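Stadine grasp planner, six months on: a review
Posted by Chaminda Weerasinghe

I have been meaning to write this up since September, when we moved our sorting cell over from a pile of home-grown scripts to the Stadine planner, and I kept putting it off because every time I sat down I'd changed my mind about something. I think I've settled now, so put the kettle on.

First, what you get. Stadine takes a depth picture and a part model, suggests grasps, ranks them, and hands a collision-free path to your controller. We run it with the Padilla driver on an ordinary office computer, and setting it up took me 6 hours, most of which went on hand-eye calibration (my own fault, I had two axes swapped and was far too proud to check). The manual is lovely. Somebody clearly sat and wrote it with care, and there are proper worked files to load and fiddle with.

Planning is quick. I logged 598 picks over our trial and the average plan came back in 119 milliseconds, which is a good deal faster than our old scripts ever managed, and the paths look calm and sensible too, with none of those alarming elbow swings that make you reach for the red button.

Shiny parts are where I expected trouble, and there was some! Polished metal plays havoc with depth cameras, and out of the box Stadine would happily suggest closing the fingers on a reflection. Turning on the model-fitting option helped enormously, as it leans on the known shape of the part and treats the depth points as a hint.
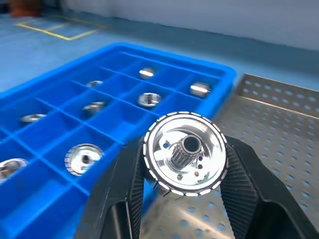
Can it cope with parts that have a toothed or notched rim?
Mostly, provided you mark the rim as a grasp zone in the part model and set the finger width properly, otherwise it tends to favour the hub.

My grumbles are few, but they're real ones. The tray editor is fiddly: you draw the compartments by hand, and if you nudge the origin afterwards you have to draw them all again (I have done this more often than I'd like to admit). Error messages are short to the point of rudeness. And the simulator, Ilon, needs a separate licence, which feels a bit mean when the planner itself is so generous.

Support has been very kind, mind you. I wrote to them on 11th March about a gripper offset that kept resetting itself, and had a patch to try before I'd finished my lunch. If you're on version 46 or older, do update, as that one will bite you sooner or later.

I looked at Balside as well before buying. It has the prettier screens, but I found its settings hard to get at, and I like to tinker. For a small workshop with one arm and a patient person to look after it, I'd choose Stadine again quite happily.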